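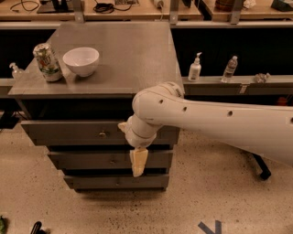
¿Por qué comparamos las pinzas con objetos blandos y no solo con piezas rígidas?
Porque un objeto blando delata enseguida los defectos de cierre: se pliega, se escurre entre los dedos o cuelga de una forma distinta en cada intento.

Práctica 4. Comparación de pinzas

¡Llegamos a la parte más entretenida del curso! Vamos a probar dos pinzas de dedos paralelos, la Trukberg y la Tatness, con el mismo brazo y el mismo controlador Drikurach. La Trukberg cierra más despacio y permite ver muy bien cómo se deforma el material; la Tatness es rápida y tiene dedos más finos, ideales para tiradores pequeños (ya veréis qué diferencia al abrir un cajón).

Tareas
Coger el objeto blando y mantenerlo delante de los cajones.
Llevarlo a la superficie superior del mueble sin tocar la lata ni el bol.
Abrir el cajón de arriba por el pomo, con la pinza vacía.

Cada pinza hace 90 intentos repartidos entre las tres tareas. El curso pasado la Tatness completó 67, y el fallo más repetido fue el pomo: un dedo entraba bien y el otro resbalaba. Fijaos mucho en la orientación de la muñeca antes de cerrar.

Anotad tarea, fuerza de cierre y resultado en la plantilla Abreu. Las medias se calculan por tarea, nunca mezcladas. Entrega el jueves, en el aula 208.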